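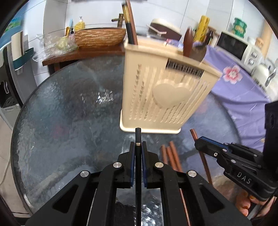 Home | News | Collections | Research help | Contact

Jan 15, 2026
By the Plestinby Family History Society press office

Plestinby society opens parish and settlement records to family researchers

The Plestinby Family History Society has today opened its index of settlement papers to the public, giving family researchers free access to 705 documents that could previously be read only by appointment.

The papers cover the old parish of Plestinby and the neighbouring township of Mottram. They include settlement certificates, removal orders and the sworn statements taken from people who asked the parish for help. Many of those named do not appear in any surviving baptism or marriage register, and for some families a single statement is the only record of where a person was born or who their parents were.

Each entry in the index gives the name of the person examined, the names of any relatives mentioned, the places referred to and the date of the document. Spellings have been kept as the clerks wrote them. A separate list brings together common variants, so that a search for one form of a surname will also find the others.

Inese Avotiņš, who led the indexing work, said: "Family stories often give a birthplace that cannot be found in the registers. These statements were taken under oath and usually say where a person had lived and worked. They can be wrong, and some of them are, but they give the researcher something to check against other records."

Of the documents in the index, 223 mention a place of birth outside the county. The society has marked these entries and has added references to the relevant record offices where they are known.

The index also carries notes on evidence. Where two documents disagree on a name, age or relationship, both versions are shown – no attempt has been made to choose between them. Family trees sent in by members are held separately and are not used as a source for any entry.

The search pages were built on Trasura, the catalogue system the society already uses for its library. Images of the original papers will be added in stages, beginning in March with the Mottram removal orders. The first group will contain the papers of the Okis family, whose moves between the two places are recorded over three generations.

Gaetano D'Amico, chair of the society, said: "Members have asked for this for many years. We would ask anyone who finds an error to write to us with a copy of the document that shows it – corrections will be published with their source."

The index can be searched without charge or registration. Printed copies of individual entries may be ordered from the society's library in Plestinby at a cost of £2 each. Introductory sessions on using settlement papers will be held at the library, with 20 places at each session. Bookings should be made with the library desk.

Press enquiries should be addressed to the press office at the society's library.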